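3.2 The tabletop as a working surface

We came to this study expecting to write mostly about the objects people handle, and found ourselves just as taken with what lies underneath them! Grain, colour and small marks all give the eye something to hold on to. In the Clellarau set, 62 of the 712 notes made by Mulcahy and Nyaga mention the surface first. 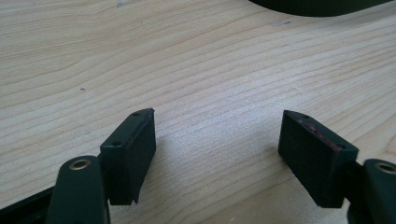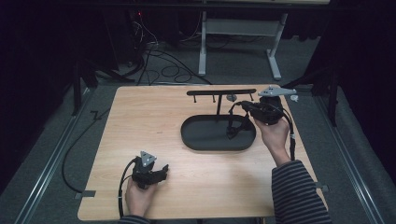
Figure 2. The light wooden tabletop at Clellarau.

Pale wood has a real charm for this work. Dark items stand out well against it, and their edges are easy to follow even when the light in the room is low. Faint scuffs are welcome too, and we chose not to sand them away. Vahidi's earlier notes on kitchen worktops reached much the same view, and we were delighted to see it hold for a plainer board. Section 3.3 turns to trays and their rims.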